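Notebook, February, towels again

Right, so the towels. I've gone through the whole Flerndale stack now and I have opinions! The gray textured ones are the nicest to work with by a mile. They have enough weight to lie flat when you put them down, and the texture keeps one layer from sliding around on the next when you fold. The thin ones (the Clarus pack, I think, though somebody has cut the labels off) fold beautifully and then slowly open up again while you go get coffee.

Measured one of the grays after lunch. It came out at 64 cm on the short side, and I did it twice, once pulled snug and once just patted down. Pulled snug adds almost 2 cm, so please, everyone, pat, don't pull, or our numbers will never match. I weighed it too: 194 g, straight off the shelf. I'd like to do that again after a few washes, and I've left a column in the sheet for it.

Folding notes. Halves and then thirds still gives the best packet for the Hinness shelf. Quarters look neat but come out too deep, and the door catches on them. I tried rolling as well (I know, I know, we said no rolling) and it was fine until I took one from the bottom and the whole row came with it. So no rolling.

The other thing is the edges. I keep starting my fold from whatever corner is closest, and then the hem ends up on the inside and makes a lump. Much better to find the hemmed edge first, run a thumb along it, and keep it to the outside. It takes a few seconds longer and the stack sits level. I also like having plenty of bare white surface along the lower side before I start – a crowded table makes me fold crooked every single time.

Still to do: wash the Polák samples before measuring them, they feel stiff and I don't trust the size on the packet. Find the other tape measure. Ask whether we're keeping the thin ones at all, I vote rags.
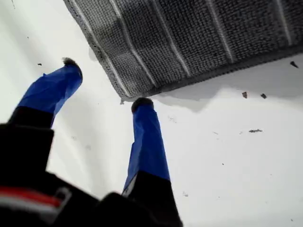
Oh, and the detergent is nearly gone, so I've put it on the list by the sink, plus a new pen for the list, which I had to fill in with a highlighter.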